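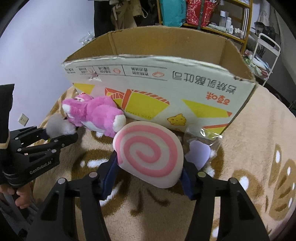
What is Vatari?

Vatari is a pop group from Vullorville, formed by the songwriter and producer Thijs Martens and signed to the independent label Smits. The group has six members and is best known for the mini-album Cuklow.

Vatari performs dance-pop with group vocals and a live rhythm section. Its songs are mostly in English. The name is always written as a single word with only the first letter capitalised, although early posters show it in full capitals.

History

Formation

Martens had been writing jingles and backing tracks for other singers in Vullorville before he began putting together a group of his own. He held open auditions in a dance studio above a hardware shop. Most of the people who tried out were dancers who had never sung in public, and he later said that the first round produced a lot of good movement and very little he could record. A second round, advertised through local choirs, supplied the lead vocalists.

The line-up rehearsed for most of a year without a name. Vatari came from a list of made-up words that Martens kept for song titles. It has no meaning in any language the members speak, and the group has turned down several explanations offered by fans, including one that reads it as an abbreviation of the members' surnames.

Early performances took place at school fairs, a harbour festival and the opening of a swimming centre. The group sang over recorded backing at these shows. A drummer and a bass player were added to the stage set-up afterwards, and they have remained as hired musicians without being counted as members.

Signing with Smits

Smits was mainly a folk and country label when it signed Vatari. The label had no dance studio and no stylist, so the group continued to rehearse in its old room and chose its own clothes. The first single under the contract was released in September and received regular play on community radio, where the B-side turned out to be more popular than the A-side. Both tracks were later left off the mini-album at the request of Martens, who considered the mixes too thin.

Cuklow

The mini-album Cuklow was released on 6 Feb 2025. It contains six songs, three of which were promoted as title tracks. Releasing several title tracks at once is an established practice in some pop markets, but it was new for Smits, and the label spread the music videos over the weeks before and after the release.

The first title track is an up-tempo song built on a brass sample. The second is a ballad and is the only recording on which every member sings a solo verse. The third was written during the mixing sessions and replaced a song that had already been finished. A rough version of the dropped song has been played at concerts as an introduction, but it has not been released.

Vocals were recorded in Vullorville in a room normally used for spoken-word work. The choir parts were sung by the members themselves and layered, and some of the original choir singers from the second auditions were invited back to double the lower lines. Martens is credited as producer on every track.
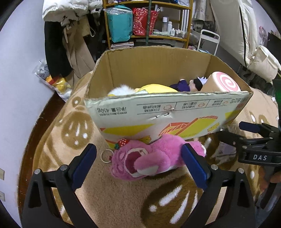

Promotion for the mini-album consisted of radio interviews, a short run of in-store performances and a single televised appearance. The television performance used a shortened version of the first title track with a dance break in place of the second verse. This arrangement became the standard one on stage, and the full verse is now heard only on the recording.

Musical style

Reviewers have generally placed Vatari between dance-pop and older vocal-group music. The arrangements favour short introductions, unison choruses and a key change late in the song. Electric piano is used on most of the recordings. Rap sections appear in the uptempo songs and are usually shared between members, with lines passed from one voice to the next.

The lyrics deal with friendship, travel and work. Martens writes the melodies first and asks the members to suggest phrases for the choruses, and they receive writing credits on the songs where their lines were kept. Some critics found the ballads on Cuklow weaker than the dance tracks and described the production as crowded, particularly in the final choruses. The vocal blend was more widely praised.

Live performances

The group's first headline concert was held at the town hall in Vullorville and ran for 63 minutes. The set included all of Cuklow, both sides of the first single and a number of covers. The hall had no raised stage at the time, and the choreography was changed to keep the dancers in lines so that people at the back could follow it.

Later concerts have followed much the same order. The ballad is placed in the middle of the set and performed seated. The encore is normally the B-side of the first single, played by the full band in a slower arrangement.

Recordings

Mini-albums: Cuklow (Smits)

The first single was issued on Smits as a digital release and as a small pressing on coloured vinyl. The vinyl edition was sold only at concerts and has not been repressed.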